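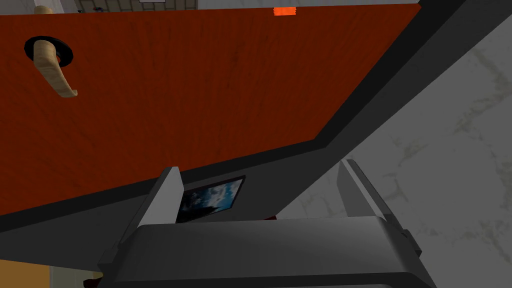
A beige lever handle on a black round rose, wooden door.

BOLTORA TO PUBLISH TERKECK COST OF LIVING INDEX EVERY QUARTER

TERKECK, November – Boltora, the regional economics office serving Terkeck and the Avram Valley, is delighted to announce that its household price index, which until now has come out just once a year, will be published every quarter from this winter on. It has been a long time in the making, and we would like to thank everyone who wrote in to ask for it (there were a great many of you, and we did read the letters!).

The index follows the prices of 39 everyday goods and services, from bread and bus fares to school shoes and heating oil. Prices are gathered in 19 towns and villages across the valley and then weighted by what local families spend in a typical month, so that a jump in the cost of rent counts for a good deal more than a jump in the cost of birthday candles. 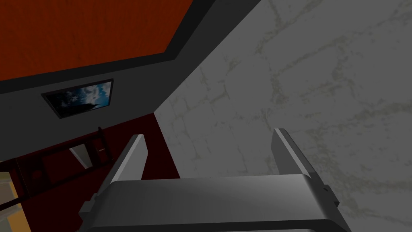
National inflation figures are useful and we lean on them ourselves, but they are an average over a whole country, and a valley with long winters and long drives to work doesn't always feel like the average. Over the past year the Terkeck index rose 2 percent, with most of the increase coming from fuel and home repairs, while fresh vegetables got a little cheaper. We think people setting a family budget, or a town council setting a much larger one, deserve to see that kind of detail while it is still fresh.
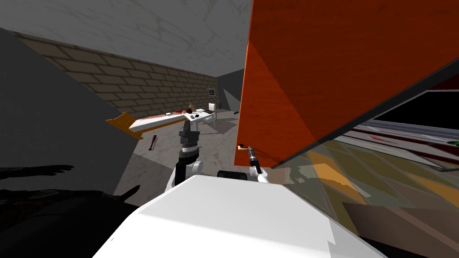 Troneo welcomed the change, saying that its lending staff had been working from year-old numbers for far too long and that a small bakery asking for a loan in spring should not have to be judged on last winter's flour prices. The credit union will share the new figures with its members in its regular newsletter.

Each release will come with a short plain-language guide explaining what the index measures, what it leaves out, and how it differs from broader measures such as regional output. Savings and income taxes, for instance, are not part of the index.
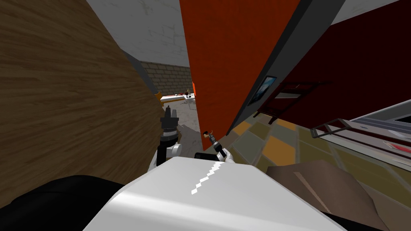

Boltora will also hold 4 free evening talks over the winter for anyone who would like to go through the numbers at an easy pace, with plenty of time for questions and coffee afterward. The first is on a Monday at the Avram public library, starting at 7 p.m., and no background in economics is needed.

Printed copies of the index will be available at the Boltora front desk and at libraries throughout the valley. Media inquiries may be directed to the Boltora press office in Terkeck.

###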